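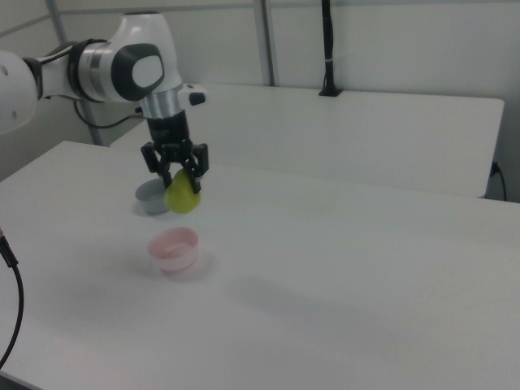 Figure 11. Gripper holding a pear near its narrow top, with two bowls on the table.

4.3 Setting the grasp height and the hold check

In this section you teach Pranari how high on the object the fingers must close, and how the program decides that the object is held. Please complete the camera calibration (section 4.2) before you start. If the calibration is older than the last change of the table position, do it again.

Objects with one narrow end, like the pear in Figure 11, need their own grasp profile. The default profile aims at the center of the detected shape. For a pear this is the widest part, and the fingers may push the fruit away when they come down.

1. Open the Grasp tab and select New profile. Give it a name without spaces.
2. Place one object on the table. Keep it clear of the bowls during teaching.
3. Press Detect. The outline of the object is shown in green. If two outlines are shown, raise the Merge value by one step and press Detect again.
4. Set Grasp point to Narrow end.
5. Set Approach speed to 30 percent. You can raise it later, when the profile is tested.
6. Set Closing force to 15 percent for soft fruit.
7. Press Try grasp. The arm goes down, closes the fingers and lifts the object a short distance above the table.
8. Wait until the Hold field shows a value. Write this value in the field Minimum hold, reduced by a small margin.
9. Press Release at table. Do not use Open gripper here, it drops the object from the present height.
10. Repeat steps 7 to 9 with other objects of the same kind, and keep the lowest value.
11. Press Save profile.

CAUTION: Keep your hands away from the fingers while Try grasp is active. The Pause button stops the arm motion, but it does not open the fingers.

Note: Place targets are not stored in the grasp profile. If you have more than one bowl, give each of them a separate target name in section 4.4. The planner treats a bowl as an obstacle until it is selected as the target.

Note: When a bowl is partly hidden from the camera by the gripper, the program uses its last known position for 14 seconds. After this time the message "Target lost" is displayed. Move the arm to Home and press Detect again.

Changed in this edition (2022-04-06): step 9 was added after a report by Csaba Pap. The text of the caution was corrected by Shinji Fujimoto.

Continue with 4.4, Place targets.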